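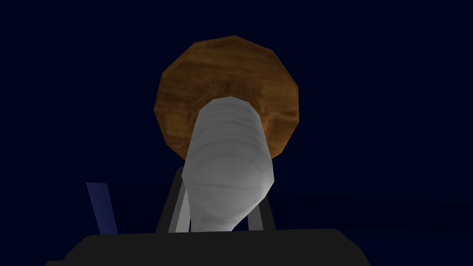

July 13, 2023. Notes on the handover hour at the Groneda nursery room, for Leonie and me. The toddlers settle faster when the parent says goodbye at the door and does not come back for the forgotten bag. For the room plan I want one round table near the entrance. Brown wood grain on the top, like the disc, is fine, but the rim should be smooth and without those straight edges.

Fatemeh Asadi asked for the sleep log again. We now write the time when the child lies down and the time when the child wakes — nothing between. The budget for the corner is 200 and the mats must come out of it as well. 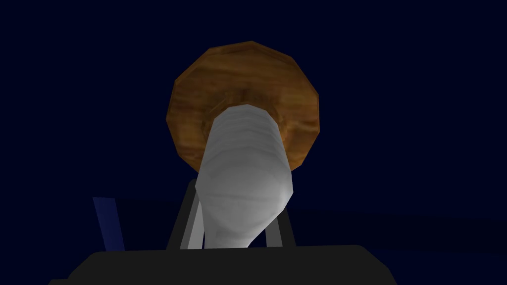 Hélder wants the snack at the same hour for both groups, from August. I am not sure; the small ones are already tired by then. We try it with 18 children first. If they eat together, I would choose tables with a single support in the middle, as under the round wooden disk, so that low chairs can go in from every side. Still open: who phones Touran Hashemi for the allergy list.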